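## 5. Setting up the side table

The Marras round table goes in the corner between the wall panel and the sofa. The Arnlow sales sheet promises it can be placed "in moments." Allow longer, mostly for the phone cord. 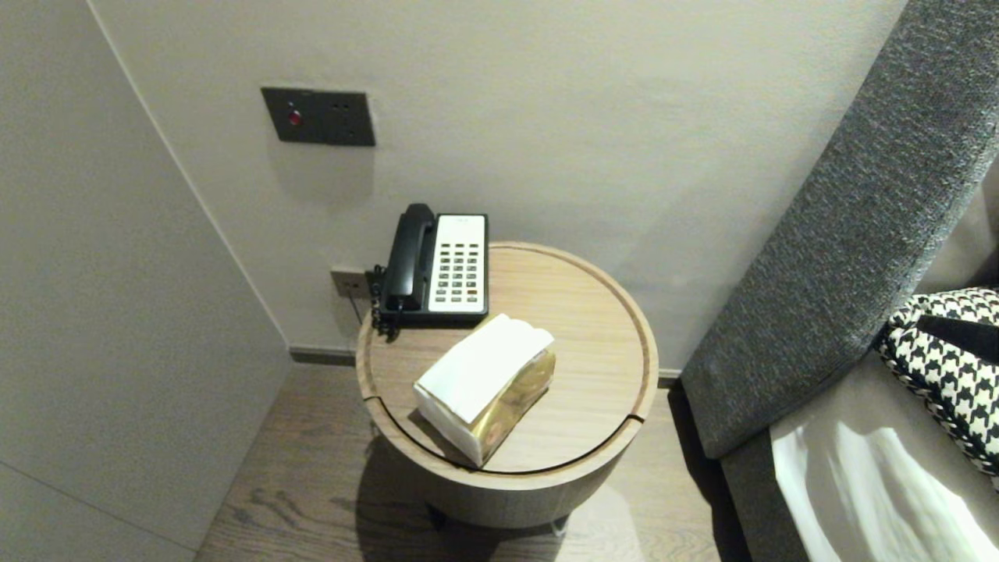 *Text: Morfudd Rosser, Orkport guest room set-up guide, revised 1st May*

1. Clear the top before you move the table. I don't trust the raised rim to hold anything in place, whatever the sheet says.
2. Lift from the base. Dragging is supposed to be safe on wood floors. I have seen the floors.
3. Leave up to 2 inches behind the table for the phone cable. The wall socket is low and the plug needs room.
4. Check that you can still reach the red button on the wall panel above the phone.

> **Caution:** Do not lift the table by its top.

### Checking the base

Look at the legs from the sofa side, down at floor level. Press on the rim in a few places. If the table rocks, look at the foot pads first.
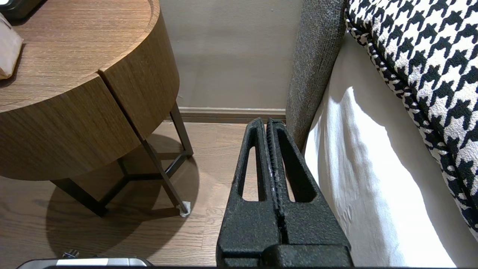 Felt stickers are the usual cure, and a poor one. They collect grit and slide off by January. Order a replacement pad from Edatent and leave the table where it is until the pad comes.

5. Set the phone at the back left, handset on the left, and let the coiled cord hang over the rim.
6. Set the tissue box in front of the phone. The gold cover shows every fingerprint, so wipe it last.

### Looking after the wood

Use a barely damp cloth and follow the grain. Go easy along any edge where the veneer is cut.
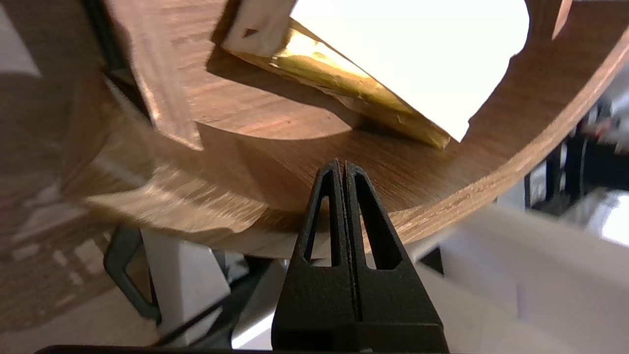
Polish is optional, in my view a waste of money. The sheet recommends a coat every 7 weeks; ask who sells the polish.

> **Note:** Report lifting veneer before you try glue on it. "Invisible" repair glue is easy to see.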